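Zwei Winter mit trockener Luft

Im September habe ich die Heizung wieder eingeschaltet und mir vorgenommen, die Luftfeuchtigkeit in der Wohnung dieses Mal von Anfang an im Blick zu behalten. Letztes Jahr habe ich damit erst im Januar angefangen, als am Esstisch schon ein Riss zu sehen war und die Tür zum Abstellraum plötzlich wieder zuging, die im Sommer immer geklemmt hatte.

Ich wohne im Altbau, dritter Stock, Fenster aus den Neunzigern. Im Sommer ist es feucht, im Winter sehr trocken. Das Thermostat im Wohnzimmer steht auf 21 Grad, im Schlafzimmer deutlich darunter. Lange habe ich gedacht, dass mich das nichts angeht, solange kein Schimmel an der Wand ist. Trockene Luft war für mich ein Thema für Leute mit Klavier.

Angefangen habe ich mit einem Hygrometer von Bellix, dem einfachen mit der kleinen Anzeige. Es hing zuerst neben dem Fenster, und das war Unsinn, weil es dort jedes Lüften mitbekommen hat und danach eine halbe Stunde lang falsche Werte zeigte. Jetzt hängt es an der Innenwand auf Augenhöhe. Ein zweites liegt im Schlafzimmer im Regal. Die beiden sind sich nicht ganz einig. Ich habe sie eine Nacht lang nebeneinander gelegt, und das aus dem Schlafzimmer zeigt 2 Prozentpunkte mehr an. Das ziehe ich im Kopf ab.

Morgens um 7 Uhr lese ich ab und schreibe die Werte in ein Heft. Eine App gäbe es auch, aber dann müsste ich mich irgendwo anmelden. Das Heft liegt neben der Kaffeemaschine und hat inzwischen entsprechende Flecken.

Was bei mir geholfen hat: kürzer lüften, dafür mit ganz offenen Fenstern. Die Wäsche im Wohnzimmer trocknen, auch wenn es nicht schön aussieht. Die Badezimmertür nach dem Duschen offen lassen. Die Schalen auf den Heizkörpern haben dagegen fast nichts gebracht, außer Kalkrändern. Einen elektrischen Befeuchter hatte ich mir von der Arbeit geliehen, der hat so laut gegluckert, dass ich ihn nach einer Woche zurückgegeben habe.

Der Riss im Tisch ist übrigens im Frühjahr wieder schmaler geworden. Ganz zu ist er nicht. Ich habe ihn nicht verfüllt – wer das im Winter macht, wenn der Spalt am weitesten offen steht, hat im Sommer womöglich ein Problem an anderer Stelle.

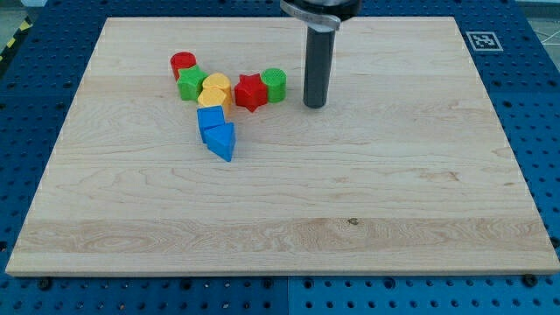

Holz arbeitet vor allem quer zur Faser, in der Länge passiert kaum etwas. Das wusste ich theoretisch aus der Schule, aber verstanden habe ich es erst, als ich mit dem Maßband am Tisch stand. Die Platte war direkt auf das Gestell geschraubt, ohne Spiel in den Löchern. Ich habe die Schrauben gelöst, die Löcher im Gestell zu Langlöchern gefeilt und alles mit Unterlegscheiben wieder festgemacht. Hat einen Nachmittag gedauert, der größte Teil davon war Feilen.

Für diesen Winter ist der Plan überschaubar. Die Heizung unter dem Fenster bleibt eine Stufe niedriger, der Tisch steht jetzt weiter weg davon, und geölt habe ich ihn auch noch einmal, oben und unten. Die Unterseite war vorher völlig unbehandelt.

Die Werte aus dem Heft schreibe ich im März zusammen, wenn die Heizung wieder aus ist.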